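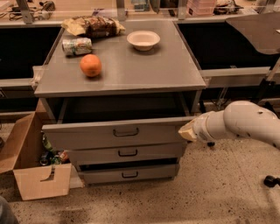 Drawer faults: what to do when the arm stops at the cabinet

If you've been working with the drawer task for any length of time, you have probably met this one. The arm comes in, opens the top drawer, and then simply stops beside the front panel and refuses to go on. The log says "contact force exceeded" and nothing more helpful than that. I spent a good part of April with this fault, and Bianca Filip and Pankaj Thakur have both had their turns since, so I've finally sat down to write out what we do (with apologies to Bianca, who asked for it ages ago).

First, please keep your hands away from the drawer. I know how tempting it is to reach over and give it a little push – I've done it myself, and got a pinched finger for my trouble. A stopped arm may still be pressing sideways against the panel, and when the drawer moves, the arm moves too.

1. Press the stop button on the Vik controller and wait for the light to turn solid red. A paused program is not enough for this job.

2. Look at the gripper from the side and from above. You want to know whether it is clear of the panel, resting against it, or caught on the handle. Write it down before you touch anything!

3. If it is clear, release the stop and jog the arm straight back, away from the cabinet, at 25 percent speed or lower. If it is touching or caught, call a second person over to hold the button while you use the hand release to ease the arm off.

4. Check the other drawers. The bottom one on our cabinet likes to creep open a little, and for a long while I paid it no attention. Push it fully shut, because the Trullow software takes its drawer positions from the start of the run and a small gap can confuse it.

5. Leave the groceries on top where they are until you've saved the log. After that, take off anything that rolls. Oranges are the worst, though a can on its side runs them close.

6. Home the arm, close the top drawer by hand, and run the opening motion alone, 3 times, with the cabinet top bare.

If all of those pass, put the items back and carry on. If the fault returns, open the force settings and make sure the side limit still reads 2. An update on our machine had quietly reset ours, and Pankaj found it only after we'd swapped a perfectly good gripper.

Please don't raise the limit to make the message go away. Send the log to Maricica Rusu instead, along with your note from step 2.

Last updated 5/8/25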